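June 13, 2026. Brundgate, second bay

Spent the morning on the socket localiser. The old pipeline matched a template of the retention frame against the wrist image and fed the pose straight to the planner. On the Dell boards the memory latches pull the match sideways, and the residual at approach was 4 mm against a budget of one. Replaced it with a two-stage fit: chassis edge first, then the socket inside the region that predicts.

Replayed 1,790 logged approaches against the new code. Failures down to 46, nearly all with glare off the slatted bed. Masking saturated pixels before the edge step helps there, at the price of 71 ms a cycle. Acceptable for approach. Too slow for the last part of the descent, so the servo loop keeps the previous estimate and coasts.

The planner still treats the parts fixture as one box. That costs reach near the upright post and gives silly detours over the chassis wall. Moffat has a finer collision mesh which I have not merged – it wants the Irnport branch of the checker, and that does not build here yet.

Fixed bay view, then wrist views; the CPU socket is empty in all of them.

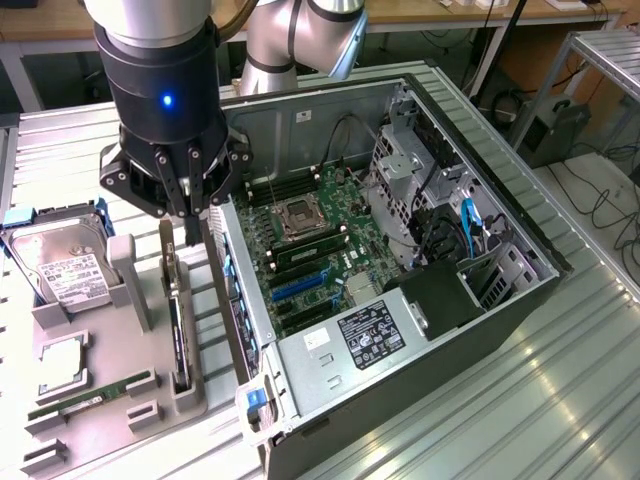
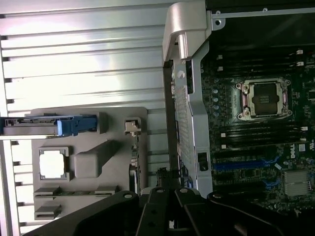
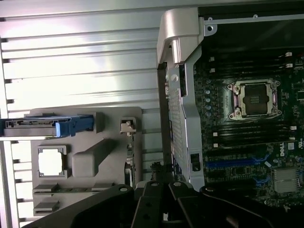
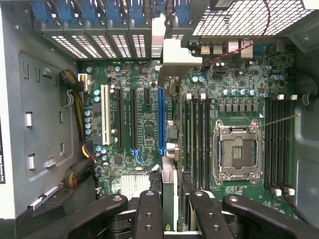 Bralau read the notes over lunch and wrote back that coasting on a stale estimate is only safe if the covariance grows while it coasts, and that mine is held constant. Correct, it is a default I never changed. They would also cap the coast at a fixed number of cycles and abort past it. Cap goes in first, mesh merge moves to July.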